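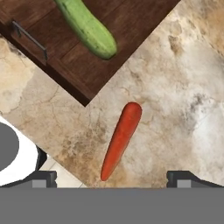
Our kitchen ministry in Rollstead has finished its first full season, and we have a few things to report to the churches that support us. Between February and June we served a hot noon meal to anyone who came to the door of the old Gaete building. At the start we had 15 regulars. By June there were 94 names on the sign-in sheet, most of them families from the hill neighborhoods who had walked down. The kitchen there was fitted out piece by piece, and the choices took longer than I expected. We spent one whole evening on cabinet fronts, and the ones people kept coming back to were dark brown wood with a slim gray bar handle, over a beige stone counter with fine dark lines running through it. Meals come first, but the room is also where the women's Bible study meets, so people cared how it looked.

The study began in March with Mark and is now partway through Luke. We read in Spanish, and I still lose my place when the talk gets fast. Six women have asked about baptism. Pastor visits from Kusby are down to one a month for now, as the road washed out past the second bridge and the detour adds an hour each way. Please pray for the road crew and for dry weather.

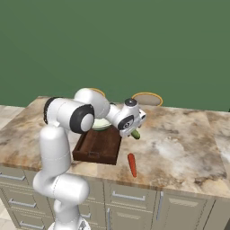
Renata Huenchumán asked me to put in a word about the afternoons. She says the meal is going well enough that it could run without any of us from outside, and that what the families ask her for now is help with homework between three and five. She would like to start with 30 children and two tables, and she wants the teaching done by people from the neighborhood.

I agree with her. We plan to open the homework room in August. The Clanik congregation has already sent 50 Spanish storybooks, and we still need pencils, ruled notebooks and a working pencil sharpener. Gifts for the room can be marked "afternoons" and sent to the usual address.

My own visa renewal is still pending. I will be in the States for three weeks in July and can speak at two more churches, mornings or evenings. Write soon if yours would like a visit.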